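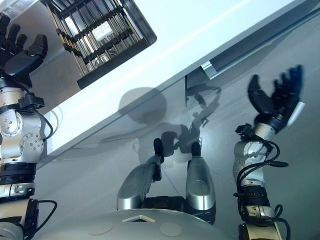 Kitchen humanoid: setup and upkeep at Zaltura

We've been building up this two-armed machine for kitchen work since January, and it's finally at the stage where looking after it is as much fun as getting it to move! Leena Nurmi set up the arms, Beril Kocabaş keeps the cables in order, and I get to write the gallery page. Every hand gets a joint check after 200 cycles, and we're past 2000 now.

The cables need slack. Pull the loops too tight and a long reach tugs at the wrist connector - leave them too loose and they catch on a rack. Beril tried four routings before she was happy with one.
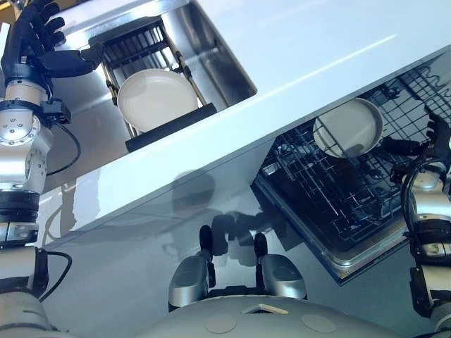 Plates are our favorite setup test, and Tsz-kin Tseng has a whole sheet of them. He tunes left and right separately, then runs both together and writes down every joint that drifts. The list gets shorter each week, which makes my day.

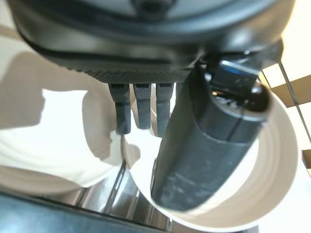

Wrist view: black finger in the white cup, knurled band at the top.

Next up is a full re-grease of the elbows. More pictures once Leena has the covers off!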